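# Whisk FAQ - Itley Community Kitchen

Hello, whisk people! We get so many questions after the baking evenings that Mahtab Daneshvar and I finally wrote the answers down.
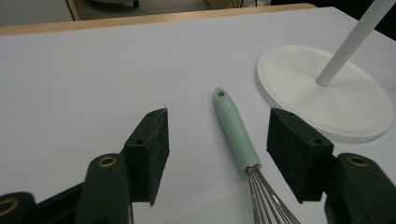
Most of them come from beginners, but there's something in here for the meringue crowd too.

**Which whisk should I buy first?**
A balloon whisk, every time! It does cream, eggs, pancake batter and gravy, and you can add the fancy shapes later.

**Can I use one in a nonstick pan?**
Please don't use bare metal wires - they can scratch the coating. Borrow one of the silicone ones from the second drawer.

**My cream won't thicken. Help?**
Chill the bowl and the whisk first (20 minutes in the freezer is plenty) and check the carton. You want whipping cream, and light cream just won't get there.

**How do I get dried batter out of the wires?**
Fill a bowl with warm soapy water and whisk it! Leave stubborn bits to soak, then run a brush up between the loops and around the collar.

**Do I have to bring my own?**
No, we have 28 to share. If you do bring one, put a bit of tape with your name on the handle. Ezequiel Tejada still has 2 from July waiting to be claimed.

**Where do they go after class?**
Dry them well and hang them up by the handle. Any without a hole can stand in the tall jar by the sink, wires up.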